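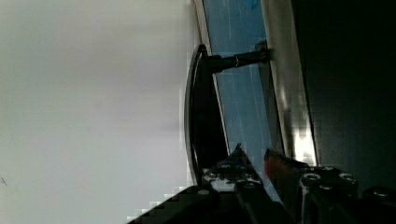

My kitchen has eleven doors in it if you include the fridge, and until this summer I'd never given a thought to how I open any of them. You hook a finger round something and pull. Then I spent a Thursday at Skalden, a small robotics firm that is trying to teach an arm to tidy up after a meal, and I came home staring at my cupboards. A curved black handle, bowed well out from a blue panel so that there's a gap behind it, looks like the friendliest thing in the world to grab, and even so, getting the pointed tip of a gripper finger up to it and round the back is the sort of job that eats a whole afternoon. Come in too shallow and you skate off the front. Come in too deep and you're jabbing the panel.

"People send us videos of backflips," said Riet Van Leeuwen, who runs the testing at Skalden and has clearly had this conversation at a lot of parties. "They want to know why ours can't do the washing-up. I say, can the backflip one do the washing-up?"

I'd gone with a simple question. I've got two teenagers, a dog and a floor that is never clear, and I wanted to know when I could buy something to deal with it all. Vacuuming and mowing the lawn have been sorted for years, more or less, but those are jobs where you trundle about and bump into things. What about the rest? Putting the shopping away, wiping the table, picking up the one sock?

The short answer from Skalden was: not this year, and please stop asking about socks (cloth is horrible, apparently, it's never the same shape twice). The longer answer took most of the day and two very good cheese rolls.

The software they use is called Plimirano, and it learns by being shown. A person guides the arm through a job, over and over, and Plimirano has a go at copying. For opening a door by its handle they'd collected 283 of these demonstrations by the time I visited. That sounded like loads to me. Riet pulled a face. My youngest could open the biscuit cupboard at fourteen months and I don't remember showing him once.

On the day I was there it managed the door in 34 seconds from a standing start, which I know because I timed it on my phone, and I'll admit I clapped. Bart Van Rooij, who was at the desk beside me with his hand near the stop button, told me not to get carried away. Their success rate for that one job was 74 per cent, he said, and it dropped if you moved the arm's starting position by the width of a hand. Would I want a helper who couldn't get the cupboard open one time in four? I thought about my teenagers and said I'd probably cope.

What surprised me was how much of the trouble comes from bits of a job I don't think of as being part of it. Say you want to clear the table. You and I would shift the bottle lying across the plate before we picked up the plate. We wouldn't decide to do it. The arm has to be shown that, and then shown it again with a mug, and again with the bottle pointing the other way. Bart called it "the stuff in the way of the stuff", and reckoned it made up most of his working life.

He likes a basket, though. A basket has a rim, and you can put fruit into it from nearly any angle without much going wrong.

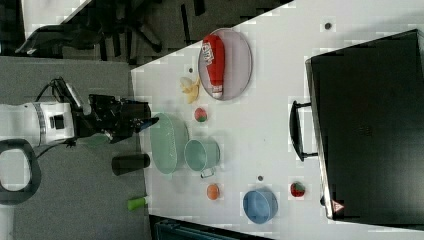

Plates are another matter. A plate lies flat, its edge is thin and low, and there's nothing to get hold of unless you slide it to the side of the table and pinch it from there. Bart showed me how he does it himself, slowly, and I realised I do exactly the same and had never noticed. Bowls are a bit kinder. Mugs are fine until the handle's pointing the wrong way, and then you get this long pause while the arm has a think. I found myself leaning forward in my chair, willing it on like it was a nervous child in a school play!

A week later I drove out to see the opposite sort of robot. De Bruijn is a family bakery that supplies cafés and a couple of hospitals, and at the far end of the building there's a machine called a Skutum whose entire job is to stack bread crates. It stacked 1258 of them on the night shift before I arrived. There was no pausing and no thinking, just a clunk every few seconds, and a tower of crates that was straighter than any wall in my house.

Liesbeth De Bruijn bought it after two of her night staff hurt their backs in the same winter. She's very happy with it, and also quite rude about it.

"It's brilliant as long as the crate is a crate," she said. "Last month somebody left an apron in one, with a sleeve hanging over the side, and it stopped dead. Twenty past three in the morning. Wim had to come in."

Wim Dijkstra is the shift manager, and he lives closest. He showed me the yellow line on the floor that every crate has to arrive behind, and the metal guides he'd welded on himself to nudge them straight. The whole corner has been rebuilt around the machine. That's the deal on a shop floor, he said. You can change the room to suit the robot, and then the robot's easy. He wasn't having it anywhere near the pastry bench, where the trays are all different and the croissants squash.

I asked him if he'd have one at home and he laughed for quite a long time.

And you can see the problem, can't you? I'm not going to paint a yellow line on my kitchen floor and train the dog to stay behind it. Whatever ends up doing my chores has to put up with the room as it is, with things on the carpet that ought to be on the table and a chair left where somebody got bored of sitting in it. Skalden's arm is slow and gets it wrong, but it is at least trying to do that. The Skutum is fast and hardly ever wrong, and it would be beaten by a banana.

Floor Groen thinks the two will meet in the middle. She's an occupational therapist who advises Skalden a couple of days a month, and she was the person who made me think hardest about who all this is for. I'd been picturing myself on the sofa. She was picturing one of her clients, a man who can live on his own perfectly well except that he can't grip, so that opening a door and lifting something out is the thing that decides whether he has a hot lunch or a sandwich left out by his sister.

"He doesn't care if it takes half a minute," she told me. "He's got half a minute. He cares if it drops the soup."

So that's the number she watches, and she'd like to see it a long way past 74 before anyone talks about putting an arm in his flat. She wouldn't give me a date. I tried three times.

Riet was braver, slightly. She thinks one or two chores in one particular kitchen, with a person in the next room, could be sensible within a few years. A whole house she won't discuss. She's got a dishwasher, she said, and it's already a robot as far as she's concerned, and she still has to load it herself because her husband puts the bowls in facing the wrong way.

I've been trying to do things left-handed since I got back, with two fingers, to see what it's like. The fridge is easy. The cupboard under the sink took me four goes, and I'm still working on the drawer with the tin foil in it.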